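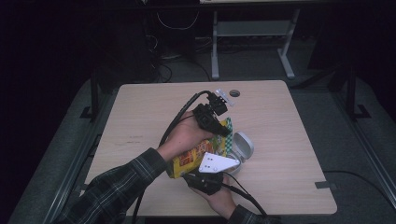 What is the best way to empty a snack bag that's gone all crumpled?

Lay it flat on the table, smooth it from the sealed end toward the open one, and only then tip it over a bowl.

I picked that up at the Zernik open day, of all places, where I had gone to see the robots and came home with a page of kitchen notes (my family was not surprised!). The Skirthorpe hall had over 200 visitors, and I spent most of my afternoon at the table where people work with a black gripper in each hand. Watching somebody handle a yellow snack bag that way made me think about how carelessly I do it at home – usually one-handed, with the phone in the other.

So, my notes, in no special order:

- **Hold a bag with both hands.** One on top, one low down. Crumbs stay put.
- **Keep small lidded tins open beside you** while you work. Mine holds bag clips, and I used to fight the lid every time.
- **Run cords off the side of the counter**, well away from where your hands are going. My mixer cord had been crossing my cutting board for years.
- **Fold the top of the bag over 2 times** before you clip it. The crackers keep much better.
- **Clear the middle of the table first.** I still forget this one.

They hold another open day in September, and I mean to go back with a friend and a proper notebook, as the Casado table had a line and I never got near it.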